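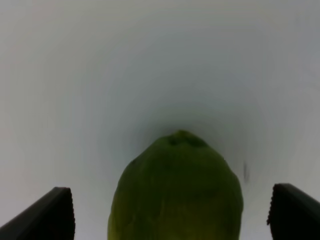 Mar 20, 2021

Right, I've been promising this for weeks and it's a wet Saturday, so here goes. A thread on changing our hens over from bought-in layers' pellets to a mash we mix ourselves, for everyone who asked after I moaned about it in December. Get a cup of tea, I do go on a bit.

1/ For new people: we keep 142 laying hens on a sloping bit of ground outside Prernau, in two mobile houses. Eggs go to the shop in the village and to a few regular doorstep customers. It's a small business but it does have to pay its own way, and feed is far and away the biggest bill we get.

2/ For years we fed Stavard pellets and I've no complaints about them at all. The birds ate them, the shells were good, the bags turned up when they were supposed to. Then our delivery round was changed and the smallest drop went up to a full pallet, and I simply haven't anywhere dry to put a pallet.

3/ So I went to see the mill at Hekik, who will sell you rolled barley, wheat, split peas and so on by the sack, and also a ready-made mineral and vitamin premix for layers. Please don't skip the premix! I know there are lovely old recipes about with nothing but grain and kitchen bits in them, but a hen laying most days needs more than that.

4/ Our mix at the moment is mostly wheat, then peas, then some barley, sunflower meal, limestone grit and the premix at the rate printed on the sack. I'm not giving the exact amounts, and I hope that doesn't seem mean. The mill worked them out for our breed and for this year's grain, and yours would want to be different.

5/ What I will tell you is how we changed over, which I got wrong the first time. I gave them half and half from day one. They picked out all the pellets, flung the mash over the side of the feeder and then stood at the fence shouting at me. Egg numbers dropped within the week and I had a very gloomy few days.

6/ Second go, I did it over 23 days. A handful or two of mash in with the pellets to start, then a bit more every few days, and no going up a step until the troughs were being cleared properly. Much calmer all round. The bottom house took to it sooner than the top one – they're younger birds and I think less set in their ways.

7/ Dampening the mash helped more than anything. Only just damp, so it holds together when you squeeze it and the fine stuff doesn't all end up at the bottom of the trough. You must clear away what's left the same day though, particularly once it warms up. Sour mash is a horrible thing to put in front of any animal.

8/ Feeders. Our old tube ones clogged all the time with mash, so we bought long open troughs from Bilgin with a roller bar along the top to stop the hens perching on them. They were £63 each, which made me wince, but much less is going on the ground and the rats seem to have lost interest in us a bit.

9/ Several of you asked about storage. We use lidded metal bins on blocks in the lean-to, and I don't mix more than a fortnight's worth. Whole grain keeps well enough but once it's been rolled it starts to go stale, and you can smell it if you put your nose right in.

10/ Is it cheaper? A little. Over the winter we saved around £200 against what the pellets would have come to, and that's before you count the troughs or my Sunday afternoons with a shovel. If you can get pellets in small lots and you're short of time, I'd stay on the pellets and not feel bad about it.

11/ Yolks are a touch paler than they were, as one doorstep customer has already pointed out to me. The mill suggests some dried grass meal, so a sack of that is coming with the next order, and the hens will be moved on to the fresh paddock once it's dried out down there.

12/ Lots of you also want to know about feeding growers, and that'll have to be another thread because our next pullets don't come until after lambing. Do put your questions underneath and I'll work through them this evening when the birds are shut in.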